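*Last tidied up 2023-03-09, after a few of you wrote in about the wax.*

## Part 2: Getting your tabletop ready for the Grotemora finish

Okay, you've got the kit unpacked and you've read the bit about ventilation (please tell me you read the bit about ventilation). Now we clean. I know, I know - you want to open the can. I did too, the first time, and I ended up sanding the whole thing back with Mwangi Athumani standing over me, laughing.

This part takes me an evening. If your table has been waxed or polished with anything from a spray can, give it two.

### What you'll want nearby

- The bottle of Drulcombe cleaner from the kit
- A bucket of lukewarm water
- Two or three towels you don't care about, the terry kind
- The gray pad, grit 694 (it's printed on the back, very small)
- A decent lamp you can move around

### Steps

1. Clear the table and wipe off the crumbs and dust with a dry towel. Get into the seam if your table comes in sections! Mine had years of toast in there.

2. Mix 50 ml of the cleaner into the bucket. More doesn't clean better, it just leaves a film you'll have to rinse off later.

3. Dunk a towel, wring it out hard, and work from one end to the other in long overlapping strokes. Flip it when it looks dirty. Then go over everything again with plain water.

 > **Caution:** Never leave the cleaner sitting on the surface for more than 7 minutes. It dulls laminate and it will lift the color on some older varnishes. Try it underneath first, or on the inside of a leg.

4. Dry it off with a fresh towel and let the table stand overnight. The edges hold water longer than you'd think, so run a finger along the underside before you call it dry.

5. Now get your light low and look along the surface, almost level with it. On a glossy top the lamps show up as bright round spots, and you can use those. Move your head and watch the spot slide along. Wherever it goes blurry or streaky there's still wax, and you need to go back to step 3 for that patch.

 A light gray top is the hardest to judge, so take your time with it.
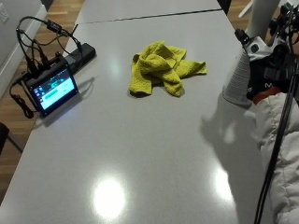 6. Scuff the surface with the gray pad, light pressure, always in the same direction. You're after an even, slightly foggy look across the whole top. Don't lean on the corners - they go through fast.

7. Wipe away the dust with a barely damp towel, and go straight on to Part 3 the same day if you can. Dust settles again overnight and then you're wiping twice.

### A couple of notes

**If you bought the Skusex pads instead:** they're coarser than ours. Use half the pressure and check with the lamp more often.

**Akpalu hardwood tops:** skip the bucket completely. Use a damp towel only, and dry each section before starting the next one. I left a puddle on mine last September and the ring is still there, under a fruit bowl.

**Used towels:** rinse them and hang them flat outside to dry. Please don't ball them up and toss them in the bin with oily rags from Part 4, those can heat up on their own.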